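Mudar a sala de sítio (outra vez)

Tempo de leitura: 4 minutos

Comecei a escrever isto às 7 da manhã, sentada no chão, porque o sofá estava virado para a parede e não me apeteceu voltar a arrastá-lo.
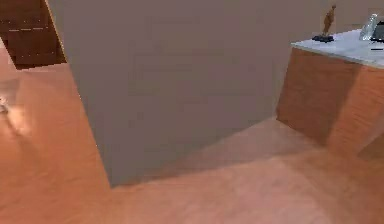
Quem lê este blog há algum tempo já sabe que eu tenho esta mania. Mudo os móveis como outras pessoas mudam de penteado. Em julho mudei a cama, depois a secretária, depois a cama outra vez, e jurei que ficava assim até ao Natal. Não ficou, claro. A minha mãe era igual: chegávamos da escola e a mesa de jantar estava na outra ponta da casa, e ela toda contente a perguntar se não parecia maior. Dizíamos sempre que sim. (Não parecia.)

Desta vez a culpa foi de uma estante. Andava há meses a namorar uma da Dallix, alta, estreita, daquelas que cabem em qualquer canto menos no nosso. Custava 530 euros e eu achava um disparate dar tanto dinheiro por umas prateleiras. Depois apareceu em saldo, fiz as contas, vendi a antiga e duas cadeiras que ninguém usava, e lá veio ela em seis caixas. Seis! Para uma estante! Passei uma tarde inteira com parafusos espalhados pelo tapete e o manual aberto numa página que mostrava um boneco muito feliz com uma chave na mão.

Montada ficou. O problema foi encontrar-lhe lugar. Ao lado da janela tapava a luz, atrás da porta não deixava a porta abrir, e na parede grande ficava bonita mas obrigava o sofá a andar 600 milímetros para a esquerda, coisa pouca, só que a tomada do candeeiro ficava do outro lado. Quem nunca mudou uma sala inteira por causa de uma tomada que atire a primeira extensão.

Então fiz o que faço sempre, que é desenhar tudo em papel quadriculado. Recorto os móveis à escala, uso cartolina de cores diferentes e ando ali a empurrar retângulos com o dedo, com uma chávena de café ao lado. Já me disseram que há programas para isso e que é tudo muito mais rápido, e eu acredito, mas gosto de papel. Tenho uma caixa de bolachas com os recortes de todas as casas onde vivi. O sofá do primeiro apartamento está lá, um retângulo verde já meio comido nas pontas, e juro que quando lhe pego ainda me lembro de onde ele fazia barulho.

Uma coisa que aprendi nestas andanças: medir os rodapés. Parece uma parvoíce, mas os rodapés cá de casa são grossos e o móvel nunca encosta como no desenho. Outra é medir com as portas e as gavetas abertas. Tive uma cómoda que só abria até meio durante um ano inteiro, e tirava as camisolas de lado, como quem tira cartas de uma caixa do correio.

E feltros! Ponham feltros em tudo. O meu chão tem um risco comprido da primeira vez que arrastei o aparador sozinha, à noite, teimosa como uma mula, convencida de que ia só chegá-lo um bocadinho. Agora uso uma manta velha dobrada por baixo dos pés do móvel e puxo pela manta. Vai devagar, mas vai, e os vizinhos de baixo agradecem.

Por falar em noite, a luz foi o que mais me custou a acertar. De dia a sala estava ótima e às nove parecia uma sala de espera. Tinha só o candeeiro do teto, que nunca gostei de acender, e comprei mais dois pequenos na Forngate, um para a estante e outro para o chão, atrás da poltrona. Lâmpadas quentes, fraquinhas. Mudou mais a sala do que a estante toda, e saiu bastante mais barato – se calhar devia ter começado por aí, mas agora já está.

A poltrona é que continua sem sítio fixo. Anda de um lado para o outro conforme o sol, e acabei por gostar disso. De manhã fica perto da janela, onde leio. Ando às voltas com um livro de viagens que tem um capítulo enorme sobre Cabanatuan, nas Filipinas, e leio duas páginas, levanto-me, mudo um vaso, volto a sentar-me. Assim não há livro que acabe.

O que ainda falta: pendurar os quadros. Estão todos encostados ao corredor e já lá vão semanas. Da última vez furei a parede a olho e ficou um deles visivelmente torto, e passei dois anos a inclinar a cabeça quando passava. Quero experimentar aquele truque de colar folhas de papel com fita, do tamanho das molduras, e viver com elas uns dias antes de pegar no berbequim. Se alguém já fez isto, contem-me nos comentários se a fita arranca a tinta ao sair, que a minha parede foi pintada há pouco tempo e eu não tenho coragem.

Também aceito opiniões sobre tapetes. Estou entre um redondo da Drarkeo e ficar com o que tenho, que é velho e já desbotou de um lado, mas é fofo e conhece-me os pés. Entretanto vou ali endireitar o sofá, que o café arrefeceu e as costas já se queixam.

Publicações recentes
Papel quadriculado, tesoura e paciência
O aparador que não passou na porta
Plantas que aguentam um corredor escuro
Como (não) pintar um teto num fim de semana

Contacto | © Todos os direitos reservados | Voltar ao topo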